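4. Bringing the Arm Over the Open Computer

By now your club should have the practice tower lying on its side with the panel off, and everybody is probably itching to see the arm move (we always are!). Take it slowly the first time through.

1. Check that the tower is unplugged from the wall.
2. Start the Kovimix program and choose the slowest speed.
3. Bring the gripper down in small steps until it sits just above the CPU area, then stop and have a good look from both sides.

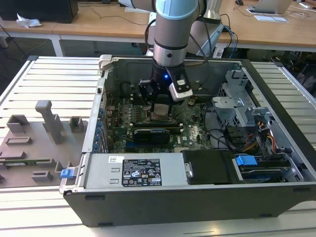

Figure 2. Gripper above the CPU area, fixture tray beside the case.

4. If you're happy with the position, save it under your team's name, so the next group at the Waler table doesn't overwrite all your hard work.

Note: The fixture tray needs to stay put once you have saved a position. Even a little nudge means teaching it again.

Caution: Keep hands, sleeves and long hair out of the case while the arm is switched on, and leave one teammate at the stop button the whole time.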